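Who Gets Traded in September? A Report on Roster Moves in the Himside Amateur Basketball League

Student project report, Sports and Society elective
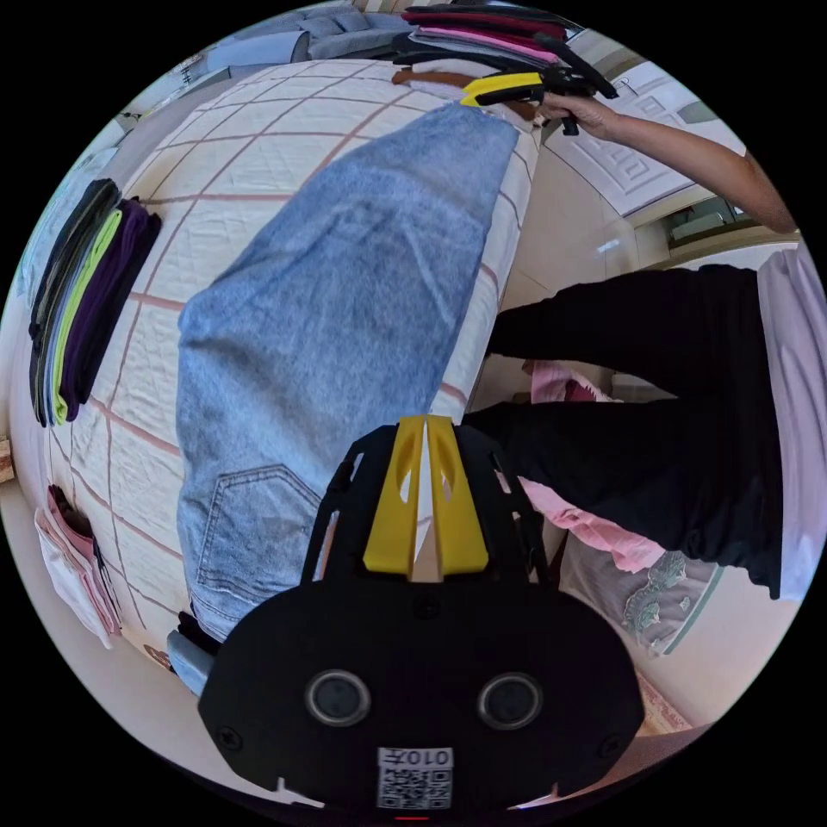
1. How the project started

Our group came to this topic in a roundabout way. We had first planned to write about ticket prices, and then for a short while about mascots (one of us still thinks that would have been the better paper), but during our second meeting we got talking about the Himside league and the odd little trading period it holds before every season. None of us had ever looked at how a league without salaries decides who plays where. In the professional game a trade is mostly a matter of contracts, draft picks and salary rules. In Himside there is no money at all, and yet players change teams every September, and people get very worked up over it!

So we set ourselves one main question: what does a team in an unpaid league hope to get when it gives a player away? We also wanted to know how the players themselves feel about being moved, which turned out to be the part we enjoyed most.

2. The league and its rules

The league has 10 teams, and each one may carry a dozen players or so. The two clubs we followed most closely were Primis, who play in the old school gym by the river, and Wike, who share a court with a volleyball club and have to be out by 9 p.m. We picked them because they have traded with each other more than any other pair, and because both were kind enough to let us sit in on practice and ask a great many questions.

The trading rules fit on a single sheet of paper. A team can make no more than four moves in the trading period. A player has to agree to the move in writing. Instead of draft picks, teams can offer what the league calls "first calls," meaning the right to speak to a newcomer before anybody else does. First calls can be saved up for later seasons, and some teams save them for a very long time. One coach told us, laughing, that his club had promised away its first calls until 2077, and we did check, and it had not.

3. What we did

We read the league's own season notes, which are kept in a binder and are in mixed condition, with a few pages written in pencil that has nearly rubbed off. After that we talked with 20 players and coaches, mostly before or after practice, and in two cases over the phone. We used the same short set of questions each time, although we let people wander off if they had a good story, and many of them did. A few answers had to be left out of our notes at the speaker's request.

We are aware that this is a small group, and that we heard a lot more from Primis and Wike than from the others. Players who left the league after a trade are missing altogether, and they might well have told us something different.

4. What we found

The reason we heard most often for a trade was travel. Somebody moves across town, or starts a new job with late shifts, and the drive to practice becomes too long. The second was height, or the lack of it. Wike went through a whole season without a real center and gave up a very good guard and a first call to get one from Primis. Both coaches told us they were happy with that deal, though the Wike coach did take a moment before saying so.

What surprised us was how much weight people put on friendships. Several players had turned down a move to a stronger team because they wanted to stay with the people they had played with since school. One said she would rather lose with her cousins than win with strangers, and then added that she would like to win with her cousins once in a while too.

Not everybody was cheerful about it. Some players felt the written agreement was a formality, and that it is hard to say no when your coach has already shaken hands with the other one. We think this is the weakest spot in the rules. A waiting time of a few days before signing would help, and it would cost the league nothing.

5. Notes for the next group

If another group takes this up, we would suggest starting with Dilance. They are the newest team in the league, they were built almost entirely from trades, and we only got to see one of their practices before our time ran out. Their coach said she would be glad to have visitors again. Please bring your own chairs, as the gym is short of them, and ask for the binder early, because there is only the one copy and it goes home with whoever had it last.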